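**Spinner rack** (also *revolving stand*, *carousel*, in the trade just "spinner"). A shop fitting that turns on an upright pole so stock can be hung or slotted on all sides of it. Used for postcards, paperbacks, keyrings, seed packets, sunglasses, greetings cards. Floor and counter sizes.

## Origins

Unclear. Turning bookstands are much older, but those were furniture. The shop version comes in with bent wire and cheap welding. Early ones were heavy, had a cast foot and squeaked. Seaside towns took to them quickly, postcards mostly.

In Trullwood the Geraghty works made spinners for the resort trade, first as a sideline to bird cages. Its best known model, the Geraghty 42, was named for its number of card pockets. A later floor model, the 208, sold poorly. Too tall, tipped in the wind if left out on the pavement.

## Construction

Most have a base, a pole and one or more tiers. Base is a ring or a set of feet. Tiers carry pockets, hooks or plain arms depending on the stock. Wire is usually coated, white or black, though older ones were left bare and rusted at the welds.

Two ways of turning:

- whole rack turns on a bearing in the base
- pole stays still and each tier turns on its own

The second kind is dearer but lets 2 customers browse at once. Arkusero sold a version with a brake, mainly for shops with small children in them.

## Loading

Heavy stock goes low. Stock should be spread evenly round the rack, otherwise it leans and the bearing wears on one side. Commonly ignored. Half-empty spinners are the worst for this, partcularly late in the season.

## Decline and reuse

Numbers fell as newsagents closed and paperbacks moved to flat shelving. The Flosness fittings sale, held every March, listed 201 spinners in one year, nearly all from card shops. Buyers now are craft sellers, market stalls, people wanting somewhere to hang earrings or yarn. Some get repainted. Pocket racks fetch more then hook racks.

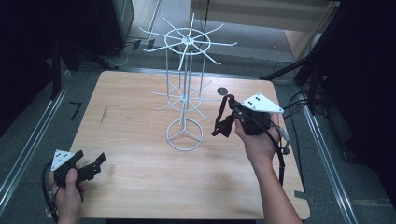 Spare bearings are hard to find for the older Geraghty models. The Arkusero part fits if the collar is filed down.

## See also

- Gondola shelving
- Slatwall
- Lazy Susan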